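Why does an office chair have holes in its back?

Have you ever sat on a plastic chair on a hot day and found your shirt stuck to it? Yuck! I have, lots of times. Your back gives off heat, and a solid chair traps it there.

So some chairs use mesh. Mesh is like a very fine net, with tiny gaps that let the air slip through. It bends a little too, so it can hug the shape of your back – a bit like a trampoline turned on its side!

The net needs something stiff to hold it tight, so look for a thick rim. Armrests are there so your shoulders can have a rest.

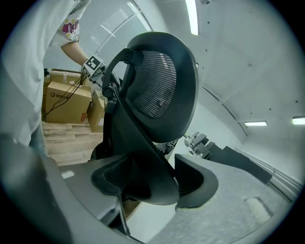

A chair with a mesh back. Can you spot the thin lines running across it?

Now go and find a chair at home. Does it have a rim? Can air get through?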